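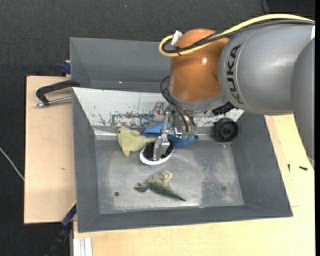
**Flullgate visit, Dondham site, February. Notes while I still remember**

Got there late, missed the intro. Straight into the safety talk, 13 of us round a whiteboard.

Main thing: they keep their own rulebook on top of the standards. Three pages, used to be a lot more. Taped up at every cell. Nobody runs a cell they haven't signed for.

Stuff worth stealing:

- risk assessment redone any time the gripper changes. Not just the arm. The fingers, the hoses, all of it
- cables and hoses on the arm looked over at start of shift, ties too. Initials in the log
- bins clamped to the table, never just set down. Clamp check is on the same sheet
- mixed objects for pick trials (soft toys, hard plastic, brushes) so nobody signs off on a gripper that's only ever met one shape
- loose screws off the table before power on. Saw two on a tabletop by a bin, asked, got a slightly pained look
- teach mode = one person, one pendant, and that person holds it the whole time

The log for one cell is up to 1,137 entries. Paper! They scan it every month. At 2,000 they plan to stop and review the whole form, which I like, ours hasn't been touched in years.

Less sure about the stop button test. Once a week seems thin to me, and the guy from Walska said so too. They said the Ruddock cells do it daily and they're "looking at it". Should of pushed harder.

Lunch was fine. Parking awful, use the back gate.

To do: ask Flullgate for a blank copy of the sheet, check our own clamp rule (do we even have one?), and send teh gripper change wording round before the next meeting.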